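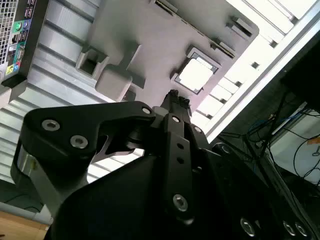

Wrist view, gripper pointed at the motherboard. Attached to item 2.

Gitosbridge software meeting, January
Present: Jozef Desmet (chair), Hanneke Desmet, Willy Dierckx, Riet Vandenberghe
Joined for item 3: Ineke Cuypers
Minutes: Riet, again

The meeting opened at 9:40, the 9:30 start having been described in the invitation as firm.

1. Minutes of the last meeting
Accepted with one correction. Willy did not "agree to rewrite the planner." He agreed that the planner could be rewritten, by a person. The minutes have been amended and the planner has not.

2. Perception
Hanneke put the wrist picture on the wall and went through the trouble spots. The pale square surface at the CPU socket throws back so much light that it comes out almost white, and the segmentation model labels it "background" with great confidence. The two memory slots are dark and lie on a diagonal from this angle, which the model handles well. It also likes the audio jacks on the rear panel, which we have no plans to touch.

Jozef asked if we could fix the exposure. Hanneke said exposure has been fixed twice, in opposite directions. She would prefer to mask saturated pixels before the pose estimate and let the estimator work from the slots and the socket's dark surround. Agreed to try it on the existing recordings first.

Self-masking was discussed at length. The gripper takes up much of the lower part of the view and the screw heads on it catch the light. The current mask comes from the CAD model and doesn't include screws, so the detector keeps reporting bright round features that travel with the arm. Willy called this the most stable tracking we have ever had. Hanneke will draw a new mask by hand from recorded views.

Labeling stands at 3,077 wrist images. Hanneke wants another 300 with cables in the background, because the depth filter still treats a thin black cable as either a wall or nothing. Jozef approved the 300 and asked that they be the last. This was also minuted last time.

3. Motion planning
Ineke joined at 10:15 and asked why the planner refuses to enter the case when the case is tilted. Willy explained that the collision model is still an upright box with the lid off. Tilt the box and the planner thinks the side panel is in the way, so it goes over the top, finds its wrist limit and stops there. The log calls this "goal reached (partial)."

Options: fit the box to the point cloud before each approach, or ask people to put the case down straight. The second option was popular until Ineke pointed out that Grevex, who are paying, will not be putting anything down straight.

Willy will do the box fit. He expects 5 days – Riet has written down 5 days.

4. Control
The final approach still runs at 3 mm per second, a speed chosen on a Saturday by somebody who wanted to go home safely. Jozef would like it faster. Riet would like the force threshold to be read from the config file before anyone makes it faster; at present the value is loaded, printed to the console and ignored. Riet to fix. Speed to stay where it is until then.

5. Tooling
The Prastance log viewer now opens wrist video and joint data on the same timeline. Offset between the two is shown in the corner, and Hanneke asked if it could be corrected as well as shown. Willy said the offset changes between recordings. Discussion of clocks followed and was stopped by the chair.

The old Wikström export scripts will be deleted. Anyone who still uses them should say so before the next meeting. Ineke said so.

Actions
Hanneke: saturated-pixel mask, hand-drawn gripper mask, the 300 images
Willy: box fit for tilted cases, list of offsets per recording
Riet: force threshold from config
Ineke: move off the Wikström scripts, or explain them
Jozef: ask Grevex how far their cases will be tilted

Any other business
Willy asked if the next meeting could be shorter. Carried over.

Closed at 11:20.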